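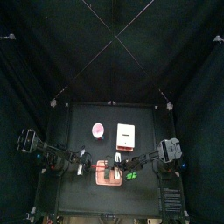 Residents who photograph small objects for the Ralville Local History Collection are asked to prepare a suitable surface before they begin. A plain background in one dark color allows the outline of a pale item, such as a button or a clay pipe, to be seen clearly. Black fabric hung on every side of a dark gray tabletop is one such arrangement, and it may be copied at home with a bedsheet and a card table. Dark objects require the opposite treatment and should be placed on white or cream paper.

Preparing the object
Remove loose dust with a soft, dry brush. Do not use water, polish or household cleaners. Items that are flaking or cracked should be left as they are and reported to Laiba Gondal at the collections desk.

Lighting
Place one lamp on each side of the table, at least 20 inches from the object. Turn off the overhead light. Flash is not accepted — it hides surface marks and makers' stamps.

Taking the photographs
1. Set the camera on a tripod or a firm stack of books.
2. Lay a ruler beside the object, parallel to its longest side.
3. Photograph the front, the back and each side.
4. Take one close view of any writing or damage.

Naming and sending files
Use the object number first, followed by the view, for example 1487-front. Send no more than 12 files in a single message. Larger groups may be brought to the desk on a memory card by arrangement with Jericho Dumlao. Submissions for the spring catalog close at the end of April.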